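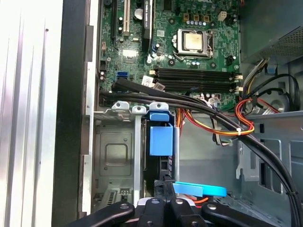 Inside the tower, silver side panel on the left

Bustgate Bakers > Decorating > Buttercream or fondant for a hot day?

dulau_dot
I'm doing a three-tier cake for my niece's party on 22 June 2019 and I'm dithering. She wants a sunset fading into sea, all the way round. I did one in February with Swiss meringue buttercream and loved the colours, but my kitchen was freezing then! Will it slump in a marquee?

Amerley Boateng
Fondant, every time. Dust the colours on dry, steam it for a second and you're done. I've had one sit out for 4 hours in full sun without a wobble.

crumbcoat376
Can't agree, sorry. Fondant sweats the minute it leaves the fridge and then your lovely sunset runs. I swap 100 g of the butter for white veg shortening and it holds fine — tastes a bit less buttery, but kids never mind.

Amerley Boateng
Only sweats if you chill it, and I don't. Shortening leaves a film on the roof of my mouth, yuck.
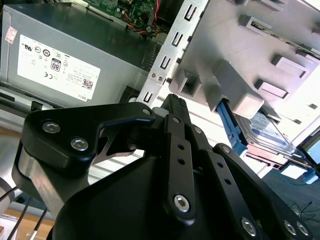
Black finger link with three small holes, in the open case

Mikkel Fogh
I'm with crumbcoat on this. Use gel colours though, and mix them the night before as the orange gets a lot darker. Mine went practically brick.

dulau_dot
Ooh, didn't know that about the orange. Leaning buttercream, then. Has anyone used the Clomeo side scraper? Mine leaves ridges.

crumbcoat376
Warm it in hot water and dry it first. Or leave the ridges — waves!

Contact the moderators | © Bustgate Bakers | Back to top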